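3 December 2022

Notebook, teaching workshop, Avstead. Saturday, building quiet, heating off on our side until noon.
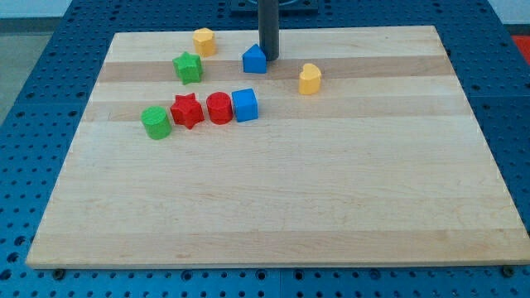
Spent the morning on the enrollment sheet for the February course. The registrar's export gives 74 names. Our own sign-up list had more, but a good part of the difference is people entered under both the old department code and the new one. Removed those by hand. Two are left that I can't settle: same surname, same initial, different student numbers. Sent both to Sarla Pal to check against the admissions record.

Section plan as it stands:

- Lab sections capped at 20. That makes four sections, the last one short.
- Sections A and B in the large room, C and D in the small one.
- Section D stays in the evening slot. The part-time students asked for it and there is no other hour when the small room is free.

Spyros wants the cap raised to 25 so we can run three sections and free up a teaching assistant for the first-year tutorials. The arithmetic works. I am against it all the same. The large room could hold a group that size but the small one can't, and we would have to move a section across campus to the Sovetti building, where we don't control the keys. Told him I would write up both versions and let the associate dean pick. He said fine, as long as the three-section version gets a fair page. It will.

Grading workload, old notes from last year: lab reports took some 20 minutes each the first week and dropped after that, once the rubric had been marked up with samples. The samples are in the gray binder, not on the drive. They should be on the drive. Scan Monday.

**Rubric changes.** Went through the draft again.

1. "Method" and "Procedure" were separate lines and students lost points twice for the same gap. Merged.
2. Late penalty now follows the school policy word for word. We had our own version, a bit softer, and two appeals came out of it last spring.
3. Error analysis is worth more than before. Took the points from formatting.
4. Kept the line on working with a partner. Sarla would like a short signed statement from each pair saying who did what. I think a sentence in the report is enough. Leave open.

**Brunance.** The new booking system went live for our building on Thursday. Tried to enter all four sections as a recurring block. It took A, B and C and refused D with "conflict," no detail given. Checked the paper calendar - nothing there. Tried D as single bookings and the first few weeks went in, then the same message for the week after break. My guess is the facilities closure is in the system for the wrong week. Wrote to the help desk with the dates. Until they answer, the paper calendar on the door is the one that counts, and whoever reads this should keep writing on it.

Side effect worth knowing: if you cancel one booking out of a recurring block, Brunance sends a notice to everybody on the room list, including people who left years ago. I got two replies from retired faculty. Don't cancel singles. Edit the block.

**Şimşekoğlu fund.** Small teaching grant, application form is short but wants a letter from the chair and a budget in their template. Their template does not accept wages for undergraduates, only "materials and travel." Asked whether graders count as materials for teaching. They do not. So the application becomes printing, consumables and the visit to the partner college, and grader pay has to come out of the department line as before. Budget page drafted, saved in the shared folder under grants. Chair has been asked for the letter and said after finals, so don't chase before then.

**Teaching assistants.** Three confirmed in writing, one said yes in the hallway. The hallway yes needs to be an email before the contracts office will do anything with it. If we do end up with four sections we need all of them, plus a name in reserve. Spyros has a second-year student in mind who has graded for him. Has not done the safety training. The next session before term has seats left, so she should be booked in now even if we never call on her.

Left to do:

- Answer from Sarla on the two doubtful records
- One page for each section plan, same headings in both, to the associate dean
- Scan the marked samples
- Help desk, second message if there's nothing by Wednesday
- Ask who holds the Sovetti keys on evenings, in case we lose the argument
- Syllabus still has last year's office hours on page 2

Locked up at one. The corridor printer is out of toner again and I used the one in the main office, code is the same.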